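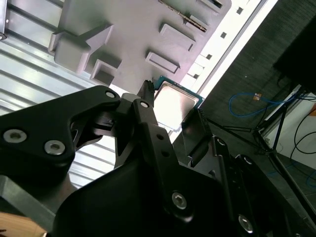

# Reusing Old Office Computers at Brokdale Library

Project report, 21 April 2026

## 1. Background

The library at Brokdale replaced its public computers in September. The old machines went into a storeroom on the second floor. Our group was asked to find out how many could be put back to work as catalog stations, and what it would cost compared with buying new ones.

A catalog station only has to run a browser and one search page. It doesn't need much memory or a fast processor.

## 2. Method

There were 54 desktop computers in the storeroom, all bought from the same supplier, Plunar. We gave each one a number and tested it in the same order:

- power on and reach the setup screen
- memory test, one full pass
- drive health check
- 3 hours running the catalog page

If a computer failed the first step, we swapped in a power supply from a working machine and tried again. After that we tried a different processor and different memory. We did no soldering.

## 3. Results

| Result | Computers |
|---|---|
| Passed all tests | 40 |
| Failed, used for parts | 14 |

Most of the failures were power supplies. Bad drives came next. We had expected the processors to give trouble because of their age, but swapping them never fixed a machine. Bent socket pins were a problem on a few boards, and we set those boards aside.

## 4. Cost

We spent $1,752 in total. Nearly all of it went to small solid-state drives, and the rest to thermal paste, cleaning supplies and replacement clock batteries. The monitors and keyboards were already in the building.

The Crichton branch needs catalog stations too, so the working machines will be split between the two sites. Jirnden has asked for any that are left over.

## 5. Problems

The memory test took longer than planned and we lost most of a week to it. We also didn't write down fan noise, and a few machines that passed are too loud for a reading room. They should go near the entrance.

Power use was not measured. A later group could do this with a plug-in meter.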